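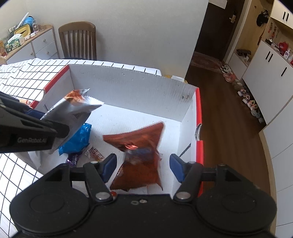 Packing light for a week by train

February 4, 2021

Several readers wrote in after the December issue to ask how we manage a rail trip with one small bag each. Most of it comes down to weighing things before you leave home. My own limit is 30 litres, and the full bag has to stay under what I can carry up two flights of stairs without stopping. The station at Breda has lifts, but smaller places often don't, and the guest house we like best on the Eder is a good walk uphill from the platform.

Clothes are the easy part. Take enough for four days and wash them once. A bar of soap does for you and for the shirts. Shoes are harder, and I now travel in the only pair I bring.

Food for the journey goes in a separate cloth bag, so the main one can stay on the rack. Bread, cheese, apples and something salty will see two people through a long day. Station shops charge a lot for water, so fill a bottle before you set off.

The Gekow day bag, which we mentioned last time, is back in stock in grey only. It folds flat and costs 16 euros. The larger one is 50 and I don't think it is worth the extra.

If you have to change trains, allow at least 30 minutes. I have made tighter connections, and I have also spent an evening on a bench with a cold coffee.

Next issue: sleeper trains, and which berth to ask for. Please send questions by the end of the month.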